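Giratora Tarot Archive
Progress report to the Sasura Fund, second period
7 June 2023

Summary
The project is on schedule in cataloging and behind in translation. We have recorded 3,000 cards from the Kamata bequest, which covers every complete deck and most of the loose cards. Public access to the catalog opened in January as planned. We are not asking for additional money in this period.

Cataloging
Each card now has its own entry with the deck name, suit or trump number, size, printing method where we can tell it, and any handwriting on the front or back. Handwritten notes took longer than we allowed for. Many former owners wrote their own meanings on the cards, sometimes in pencil and very small, and reversed meanings are often written upside down at the other end. We decided to copy these out in full. Readers who use the catalog have told us this is the part they look at most.

We found 29 incomplete decks. Of these, 5 were missing only one card, and in two cases the missing card turned up in a different box. Both decks have been put back together and their entries corrected.

Deck order
The Minaditz deck has no numbers on its trumps, and the two guidebooks that came with it disagree on where Justice and Strength belong. We have listed both orders and have not picked one. The same goes for the court cards, where one guidebook ties each card to a sign of the zodiac and the other does not mention astrology at all.

Translation
The guidebooks were due to be finished by the end of this period. One is done. The second is half done - the old spread instructions use terms that do not match any current layout, and our translator is working through them by laying out the cards step by step. We expect to send you the full text with the next report.
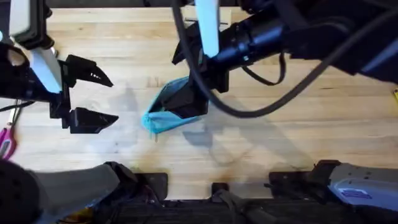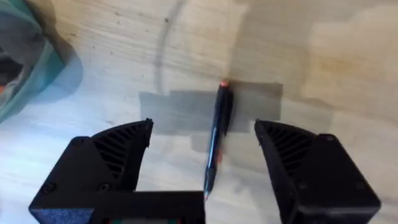 Spending
Spending is within budget under all headings except storage, where archival sleeves cost more than quoted. We covered the difference from the travel line, which was not fully used.

Next period
Finish the second guidebook. Record the remaining loose cards. Add a search by keyword, so that a reader can look up every handwritten meaning given to the Tower, for instance, across all decks. Hold one open evening at the archive, with readings by members and a short talk on the Minaditz deck.

The itemized accounts are attached as a separate file.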